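News > Robotics and machine learning

21/08/2026

Vikix opens up its simulated coffee-making sessions to other teams

Vikix is delighted to announce that Grarkura, its growing collection of simulated robot demonstrations, is now open to outside research groups. The first release is all about coffee: a two-armed robot, a white table and a pod machine, worked through again and again so that a learning system has plenty of examples to study.

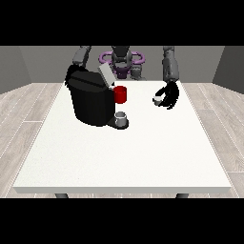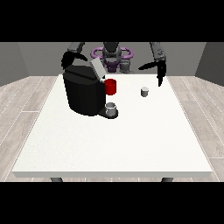 The simulated coffee table, with the robot behind it and the machine to the left.

The release holds 432 complete demonstrations, recorded by 18 operators. Each operator steers both arms from a desk, and the software stores every joint position along with the camera views. We were thrilled by how quickly people got the feel of it, and by how differently they went about the same job! Some go for the pod straight away, others fuss over the lid first, and we have kept all of those habits in because a learning system needs to see more than one good way of doing things.

Of the full set, 237 runs begin with the objects moved to fresh spots on the table. Those were the hardest to record and they are the ones we are most excited to share. Failed attempts are supplied in a separate folder, with a short note on where each one went wrong.

Our partners at Bustoseo built the virtual room and have been wonderfully patient with requests for one more change to the lid hinge. Hagedorn is training the first models on the collection and will report on its results in January. It is early days, and we don't yet know how much of what is learned in simulation will carry over to a real kitchen, but finding out is going to be great fun.

Groups wishing to use Grarkura can apply through the Vikix website. Requests are normally answered within 7 working days, and student projects are very welcome.

Press contact: Vikix press office | © Vikix | Back to top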